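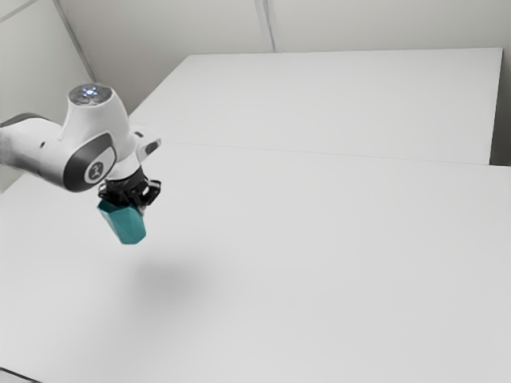
The arm with a teal part in its gripper, from the Conddale simulation.

Posted in: Workplace News, Automation

19/06/2026

The packing hall at Conddale will get its first robot arm later this year, and the people who work there have now had their first proper look at what it is meant to do. Hamidreza Daneshvar, who runs the hall, has been showing the computer simulation at shift handovers and taking comments on a clipboard. Most of the comments so far are about breaks, rotas and where the trolleys will go.

The arm will work on the hand-loading bench, which has the highest turnover of any job on the site. A loader picks up a part, turns it the right way round and sets it down for the inspector. On a full day the bench handles 2,205 parts. Thirty-one people are trained on it and very few ask to stay there. Sore wrists come up at nearly every safety meeting, and the job has been rotated every two hours for as long as most of us can remember.

Everything is being tried on screen before any floor space is cleared. Wissam Geagea from engineering set up the simulation with Mastetti, the firm supplying the software, and he has been changing the grip and the lifting height as people raise points. Several loaders told him that parts get scuffed when they are put down too fast, so the last part of the movement has been slowed. It costs a little time on each part - he thinks the inspectors will be glad of it. 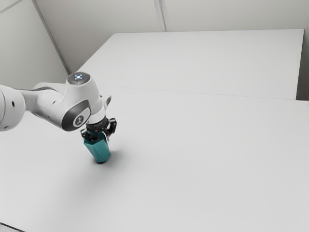
Lucienne Besson has loaded on the late shift for eight years and was one of the first to go through the handover sessions. She is in favour, with reservations. "I won't miss the lifting," she told us. "I will miss having someone across the bench to talk to. If I'm minding a machine I'd like it to be somewhere I can still see the others." Her point has gone into the layout plan, and the operator's desk has been moved to face the inspection line.

There will be a new job title, cell operator, one grade above loader. The operator starts and stops the arm, clears parts that have been put down badly, changes the settings when a new part comes in and keeps the log. Training takes about 30 hours, all in paid time, and is open to anyone who has worked on the bench. Sandro Fabbri is putting the course together and would like to hear from people who are unsure about the computer side of it. No previous experience is needed.

Loaders who don't want to retrain will move to inspection or to goods in on the same pay. Both areas are short of people at the moment. The union rep, Jihad Matar, has asked for this in writing and a letter is being drawn up. He has also asked that output targets for the bench stay as they are until the arm has been running for a full quarter, and that is still being discussed.

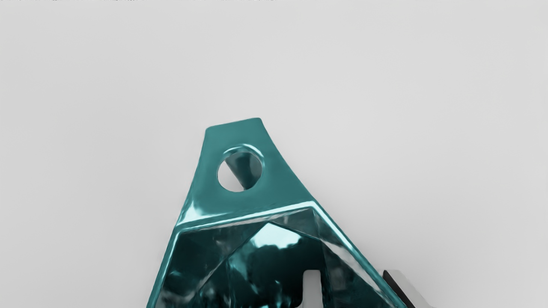
Will the bench still be needed once the arm is running?

It will stay in place as a back-up and for odd-shaped parts. Two loaders will be on the rota for it each shift, with the two-hour rotation kept as it is now.

Further sessions will be held in the small canteen at both handovers until the end of June. Comments can be left on Hamidreza's clipboard or given to any shift lead.

We use cookies to remember your settings and count visits to this newsletter. Accept all | Manage choices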